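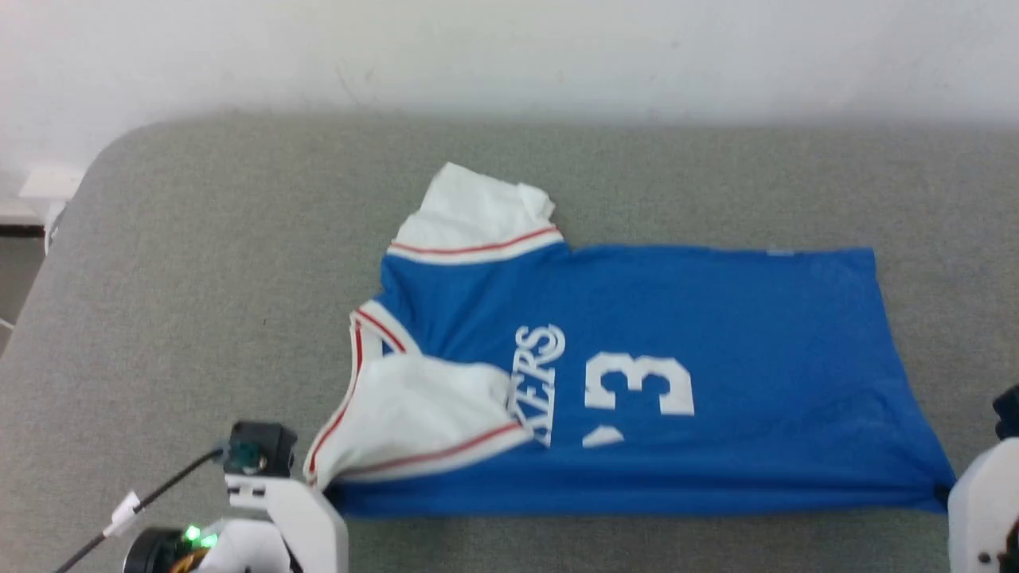

A blue basketball jersey with white trim at the collar and armhole.

Basketball jersey

A basketball jersey is the sleeveless top worn by players in a basketball game, and it's one of the most recognizable pieces of clothing in any sport! It usually goes with a pair of loose shorts in the same colors. The wide armholes leave the shoulders free for shooting and passing, and the number lets referees and scorekeepers tell players apart.

Early players wore whatever the gym had on hand, often heavy wool tops. Later came satin-like fabrics, then the light polyester mesh that most teams use now. Cuts have changed too, from the snug tops of the 1970s to the very baggy ones of the 1990s and partway back again.

Trim is where a lot of the fun is. Stripes at the neck and arms can make a club easy to spot from the top row, even when several teams in a league share a main color.

Collecting

Old jerseys have a lively following of their own. The Drondcombe collection, started by Nelly Echeverri, holds about 3,000 of them, many from small town clubs such as Hurkberg and Wulla (whose wool tops are a real treat to see up close). Thitima Thongsuk's guide to the collection spends 4 full chapters on collars alone.

Care

Mesh jerseys are best washed cold, inside out, and hung to dry. High heat can crack printed numbers.

See also: Basketball uniform, Jersey number, Warm-up jacket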